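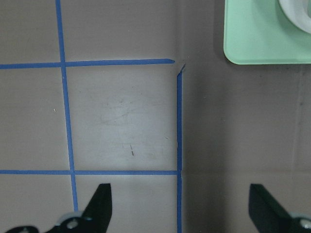 *Blue tape laid out in a grid on the gray bench top.*

I bought three rolls of the Vuston blue painter's tape in January to mark off sorting areas on my work surface. I paid $13 for the pack at Skokier and have used most of two rolls.

It sticks well to a smooth top and lies flat on long runs. You can lift a strip and set it down again once, maybe twice, before the edge starts to curl. The color is bright enough to find at a glance, even with the overhead light off.

Tearing is the weak point. By hand it tends to go off at an angle, and you get a folded tip or a rounded end where you wanted a square one. My corners don't all meet. A utility knife fixes that, but I don't like cutting on this surface – it scuffs easily enough already.

I left one section down for 67 days and it came up with no residue. The Cladden tape I had before left a gummy line that took rubbing alcohol to remove. Cladden does tear straighter, though.

Four stars. I'd buy it again for layout work, and get a cheap dispenser with it.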